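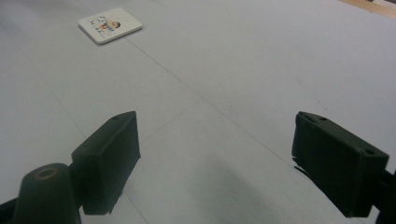 Booking the Hall: A Report on One Folk Night
Orsolya Boros and Đạt Hứa
30 September 2022

Our assignment was to put on a concert and then write about it, which is why the Deák student hall hosted Wendura, a fiddle and accordion duo, in January. They have 2 albums and a van that prefers warmer months.

Publicity

We hung posters and asked the campus station, Erix, to play a track. Erix played it at 6 in the morning. Zsófia Illés heard it, but she was already coming, being our stage manager. 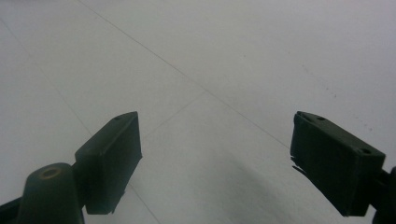

The Evening

We sold 30 tickets. Ottó Hegyi ran sound and spent most of the first set hunting a hum that left when he unplugged the coffee urn. The second set was louder and colder. Wendura closed with a waltz called "Rirnora" and played 3 encores, the last at their own suggestion.

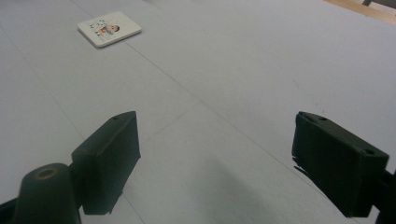 Figure 3. Tabletop with a small white square near the far side.

What We Would Change

We would book a warmer month and ask about the urn. Our advisor, Ilona Kerekes, wants a proper budget next time. Ours fit on the back of a poster, and we hung that poster.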